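Osdale Recipe Card Transcriptions

Version of 24/02/2018
Maintained by Shih-chieh Man

Contents

This folder holds 2,704 typed transcriptions of handwritten and printed recipe cards from kitchens in and near Osdale. Each card has its own text file. The index file, cards.csv, has one row per card.

Source

Most of the cards came out of two collections, Masson and Resitz. The Masson boxes are mainly baking, with a lot of quick breads. The Resitz cards are everyday suppers and preserves, and many are written on the backs of other things. A small set from the Jonley church sale was added last and has not been proofread.

Fields in cards.csv

card_id - box letter plus number, for example M0113
title - as written on the card, spelling kept
course - one of bread, main, side, sweet, preserve, drink, other
main_item - the main ingredient, in modern spelling
heat - oven, stovetop, none, unknown
hand - a code for the handwriting, blank for printed cards
notes - stains, tears, crossed-out amounts

The main_item field takes single words where possible. Banana and strawberry are the fruit values with the most spelling variants in the originals, so search on main_item and leave title alone.

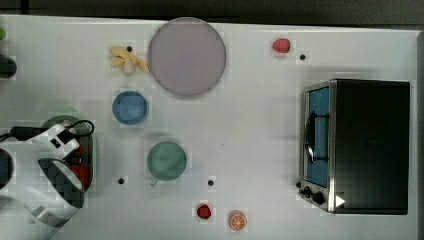
Toy banana and strawberry, with a plate and toaster oven.

Oven temperatures are copied as written. Where a card says "slow" or "hot" the word stays in the text, and no number is filled in. Cards that give only a time are marked unknown under heat unless the method names the oven.

Transcription rules

Line breaks follow the card. Abbreviations are kept (tsp, c., oleo). Words that could not be read are typed as [?]. Amounts that were changed by the writer appear twice, the older one in square brackets.

Known problems

- 40 cards in the Masson set have no title. They are listed as "untitled" and sort together.
- Cards M0871 and M0872 are two halves of one recipe and still have separate rows.
- The hand codes were assigned by one person and have not been checked.
- Text files are limited to 3,000 characters. Longer cards continue in a second file ending in _b.

Changes

The side and main values were merged by mistake in the April release and have been split again. Rows with a blank course are the ones still to be sorted.

Use

Free to copy and reuse. Please keep the card_id with any recipe you reprint - corrections are matched on it.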